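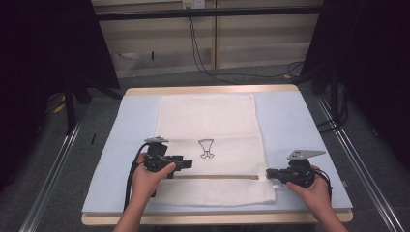
Awuor Chege wrote in to say that the last edition of this guide made her hunt for the cable instructions, and that she had already finished a whole morning of zipper work before she found out her right cable was routed badly. Fair enough! The cables now come first, right after the table, and the parts of the section that used to be scattered over the appendix are all together.

Section 4: Setting Up the Goltolham Bench for Soft Goods

Soft goods are the most fun you can have with the Jikside hand-held pair. Cloth moves, folds, slides and puddles, and a good bench setup lets you feel all of that through the handles. It's worth taking your time over this section the first time through. After a few sessions you'll do it from memory.

You'll need:
- the left and right Jikside grippers, with their mounting plates fitted (see Section 3)
- both gripper cables
- the table, with the side curtains up
- the light blue work board
- a zippered mesh laundry bag, rectangular
- a soft dry cloth
- the session log

4.1 Table and board

1. Wipe the table top and let it dry.

2. Lay the light blue board on the table with its near edge set back from the front lip. You want to see a strip of wood in front of the board when you stand at your place.

3. Press on each corner of the board in turn. If it rocks, lift it and look for grit or a stray cable tie underneath.

4. Draw the curtains in on the left and the right so they hang straight. Check that neither one touches the table.

5. Stand where you'll be working and reach for the far edge of the board with both arms. If you have to lean, move yourself closer before you think about moving the table.

Note: The board is there for contrast. White mesh against a pale wood table can be surprisingly hard to pick out, and the blue gives the edges of the bag something to stand against. Keep a good margin of blue showing on both sides of whatever you're handling.

Note: Marks on the board matter more than marks on the table. A pen line that looks like a seam will drive you crazy later on. Clean the board with the dry cloth first, and use a damp one only if that doesn't do it.

4.2 Cables

6. With the power off, plug the left cable into the back of the left gripper and push until the collar seats. Do the same on the right.

7. Let each cable fall to the outside of its own arm. The left cable should loop out and hang down on the left. The right cable may curl back over the wrist, and plenty of people like it that way, but it must never cross in front of the fingers.

8. Hold both grippers out over the middle of the board, then pull your elbows back as far as they'll go. Neither cable should tug at the handle. If one does, feed in more slack from the equipment side.

9. Walk the cables back to the stand by eye, then by foot. Clear anything that's looped around a stand leg.

10. Look at the power cables where they run from the outlet down to the floor. They should lie flat on the carpet and stay well away from your feet.

CAUTION: Don't step over a powered cable with a gripper in your hand. Set the gripper down on the board first, fingers pointing inward, then go around.

CAUTION: Don't hang a gripper by its cable, even for a second. The collar will hold the weight, the wires inside it won't.

Awuor's bad cable, by the way, was a step 8 problem. Everything felt fine with her hands close in, and the tug only showed up on the long pull at the end of a zipper.

4.3 Mounting plates

The flat plate goes on the left gripper and the angled plate on the right. They look swappable - please don't swap them.

11. Hold the left gripper level and sight along the top of the plate. It should sit square to the boxy part of the body.

12. Hold the right gripper the same way and check that the slope of the plate hasn't shifted. Push it lightly with a thumb. There should be no play at all.

13. If either plate moves, tighten the two screws underneath, a little at a time and in turn. Stop when they're snug. If you feel a screw start to bind, back it out and look at the thread before going on.

14. Write "plates checked" in the log, with your initials.

4.4 Fingers

15. Power up at the stand and wait for the steady light.

16. Squeeze each handle slowly until the fingers close, then let go slowly until they open. The motion should be smooth all the way. A scratchy spot usually means lint, and on soft goods days you'll meet a lot of lint.

17. Wipe the finger pads with the dry cloth. Wipe toward the tips.

18. Close each gripper on a single layer of mesh and lift it a hand's width off the board. The mesh should come up without sliding. Now close on the same spot with half the squeeze. If it still holds, your pads are in lovely shape.

Note: Pads are good for 200 sessions on mesh, and the log keeps the count for you if you fill it in every time. Change both grippers' pads together. A fresh pair on one side and an old pair on the other feels lopsided, and you'll find yourself favoring one hand. Part numbers are on page 107.

4.5 Placing the bag

19. Shake the bag out and lay it flat on the board, long side running away from you, with the zipper at the near end.

20. Smooth it with your bare hands from the middle out toward the edges. Don't stretch it. A stretched bag creeps back while you work, and then the zipper isn't where you left it.

21. Close the zipper all the way and see where the pull ends up. For the right-hand exercise it should rest at the right end. If your bag closes the other way, turn the bag over.

22. Check that the pull lies flat and isn't tucked under the tape. A small pull can hide very well!

23. Leave the far end of the bag short of the back edge of the board.

Note: Printing on the fabric is fine, and even handy. A small line drawing near the middle of the bag lets you tell at a glance whether you've put it back the same way up. What you don't want is printing right next to the zipper.

4.6 First pass

Now the good part.

24. Take up both grippers and bring them in from the sides, left fingers pointing right and right fingers pointing left. Hover just above the fabric and hold still for a slow breath.

25. Lower the left fingers onto the fabric beside the zipper and close them gently. The left hand is your anchor for the whole pass. It holds, and that's all it does.

26. Bring the right fingers to the pull. Approach low and level. Coming down from above tends to press the pull flat into the tape, and then you're digging for it.

27. Close on the pull. Give it the smallest tug you can manage, toward the left, and feel for the slider starting to move.

28. Draw the pull along the zipper at a steady pace. As you get near the anchor, pause, open the left fingers, move them back to the right end of the zipper, and close again. Then finish the pass.

29. Open the right fingers fully before you lift. Lifting early picks up the whole bag. Everybody does it a few times.

30. Reverse the pass to close the zipper, with the anchor now on the left side of the bag.

CAUTION: If the slider jams, stop squeezing and open both grippers. Free it with your fingers, the ones on your own hands. Pulling harder with the gripper can bend a pad carrier, and a bent carrier means a trip to Okoth for repair.

4.7 When something feels off

The right fingers slide off the pull. Clean the pads again (step 17). If that doesn't cure it, turn your wrist slightly so that more of the pad meets the pull.

The bag travels across the board. Your anchor is too light, or it's too far from the zipper. Move it in closer before you squeeze harder.

The handle buzzes. Unplug, reseat the collar, and try again. A buzz that comes back goes in the log.

Prodar shows one gripper and not the other. Close the program, power down at the stand, check both collars, and start over from step 15. Don't plug or unplug with the power on.

Your forearms ache. Take a break! Obadia Makokha, who rewrote the exercises for this edition, sets a timer and puts both grippers down for two minutes whenever it rings. His passes late in the day look just like his early ones.

4.8 Putting away

31. Set both grippers on the board and power down at the stand.

32. Unplug at the collar, never by the wire, and coil each cable in wide loops.

33. Close the bag's zipper and store the bag flat. Folding it leaves creases that show up at the next session.

34. Brush the lint off the board, fill in the log, and leave the curtains as they are for the next person.

Section 5 uses the same bench with drawstring bags. Steps 1 to 18 carry over unchanged.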